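Notebook, sink cell (sim side)
2025-06-23

Long one today, sorry in advance to whoever picks this up after me. I meant to spend an hour on the wrist camera and go home, and ended up going through most of the cell from the base upwards, so I am writing it all down while it is still in my head.

Where we left off: the kitchen model was moved over to the new Bendimeck scene loader, and since then the arm has been reaching slightly long over the left basin. Only slightly, but you feel it. The finger comes down towards the red object and the contact solver starts to chatter before anything has been properly touched. My first thought was the collision mesh on the basin floor, as that was the culprit back in January, and I lost a good part of the morning to it. The mesh is fine. I compared it with the old one face by face and they match, all 1,931 of them.

So then I did what I should have done first, which was to put the arm over the basin, pause everything and look at it from outside. 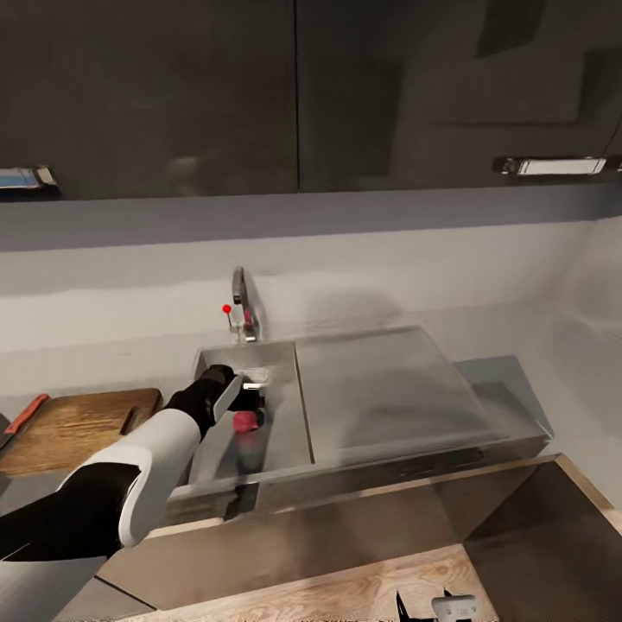

Author: Sink cell notebook keeper

What I wanted from this view was the line of the finger against the basin, and whether the elbow keeps clear of the worktop when the forearm is tipped that far over. I was happy enough with the elbow. The finger is pointing down as it should, and the red thing is right there at the end of it, but I could not tell by eye if we were touching or hovering, and that is rather the whole trouble with this cell! Brushed steel reflects just enough red underneath to fool you about the height. I have said before that I would like a matt basin for debugging and a shiny one for everything else, and I will say it again here in the hope that somebody takes the hint.

Anyway, the cause. The loader reads the base offset from the Plondon file and then reads it again from our own cell file, and adds the two. Our cell file had a 40 mm offset left in it from the days when the base was placed by hand. The old loader ignored that line completely, so it sat there doing no harm to anyone. The new one is more thorough, bless it. I have set our line to zero and left a comment beside it. Please do not delete the line altogether, as the loader stops with a very unhelpful message if it can't find it (ask me how I know).

After that I ran the reach check again. It finished without complaint, 41 poses, and the chatter did not come back in any of them. I would still like to leave it going overnight before I call it mended. The simulation has a way of behaving beautifully while you are watching it.

A small note on the tap. The lever side of it is nearer to the wrist path than I remembered. Nothing hits, but if anyone changes the approach angle, keep an eye on it -- the collision shape round the spout is a fat box, much more generous than the spout itself, and the planner will refuse perfectly good paths on account of it. I have half a mind to redo it as three capsules. Not today.

Then the wrist camera, which is what I came in for. With the base put right, the mounting needed looking at again, because the last set of numbers had been nudged by hand to make up for the error we didn't know we had. I opened the gripper fully, turned it to face bare wood and took a still.

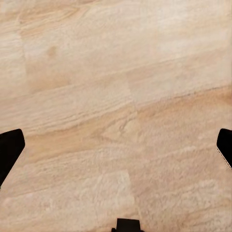
Trutent Simulation Workshop, Manipulation Group

I like the boards for this. The seams give you something straight to judge against, and there are a couple of small marks in the grain you can find again from one still to the next. The fingers come in from the two sides at much the same level, which is what I look for first. The right one shows less of itself than the left, though, so the camera is still sitting a touch off centre or turned a little. The black block at the bottom is in the middle, and that makes me lean towards a slight turn. I would try the yaw before the sideways offset, and in small steps, and write each one down (I am saying this to myself as much as to anyone).

The dotted strip shows up along the inner edge of the right finger only. I went round in circles over this for a while, wondering if the texture had dropped off the left one when the scene was moved over. I have not got to the bottom of it. It might simply be facing away from the camera. If somebody has the Lūse gripper model open anyway, could you check that both pads point at the same material? It would save me an hour.

One more on the wood: the texture goes rather soft in the lower part of the view. It doesn't bother the arm but it does bother the feature matcher, which finds plenty to hold on to higher up and not much down there. Raising the texture size to the next step costs us memory on the small machine, so I have left it alone for now.

Settings as I leave them:
Base offset in cell file: zero, line kept
Solver steps: 900, same as before
Camera mounting: old hand-nudged values taken out, yaw still to do
Tap collision box: not touched
Basin mesh: not touched, and please don't, it's fine

To do next: look at the overnight run, yaw on the wrist camera, finger pads, then the reach check again with the camera settled. I'd also like to go through the rest of the cell file for other old lines that the previous loader was quietly stepping over. There is one about the drainboard height that I don't much like the look of.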